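Lilian Laizer is a printmaker and painter known for large relief prints of harbors, quarries and market streets. She has lived and worked in Curnden for most of her career and is usually grouped with the Jiltberg printmakers, although she joined them late and left after two seasons.

Early life and training

Laizer was born in Gulent, where her father repaired boats and her mother kept the accounts of a timber yard. She drew from childhood, mostly on the backs of old order sheets, and several of these drawings survive in the family's possession. At school she was taught by Mutua Mwaipopo, a watercolor painter, who lent her his tools and showed her how to cut a block. She went on to the Lemaire School of Art to study painting but changed to printmaking in her second year.

Her teachers at Lemaire included Tsegereda Mersha, whose flat, heavily inked woodcuts had a clear effect on Laizer's student work. Laizer later said that she spent a year copying Mersha and another year trying to stop.
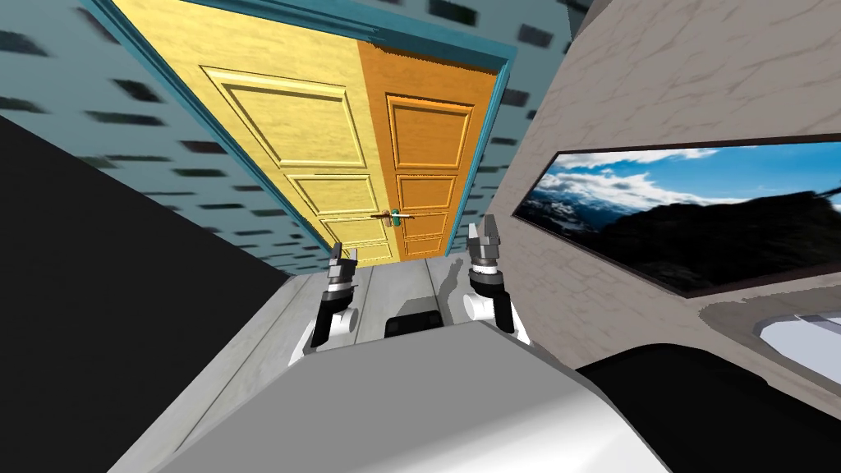
Career

After leaving Lemaire, Laizer took a job in a commercial print shop in Curnden and made her own work in the evenings. Her first solo show opened on 11th September at the Curnden Reading Room, with 33 prints on view. Reviews were mixed. The local paper praised the harbor subjects but found the portraits stiff, and Laizer has rarely shown portraits since.

She joined the Jiltberg printmakers at the invitation of Imani Zamora, and the two shared a press for the whole of that period. Their joint portfolio, Low Water, was issued in August in a small edition. It contains work by both artists -- the sheets are unsigned, and the authorship of two of them is still disputed.

Style and technique

Laizer works mainly in woodcut and linocut, often printing a single block several times in shifted colors. Her palette is narrow, with a great deal of gray, rust and dark green. She leaves the marks of the gouge visible in open areas such as sky and water. From her middle period onward she also painted in oil on board, usually repeating subjects she had already printed.

Collections and catalog

The largest holding of her work is at the Gulent Town Museum. A catalog compiled by Yuxi Xu lists 168 prints and about half of the known paintings. Trial proofs are listed separately.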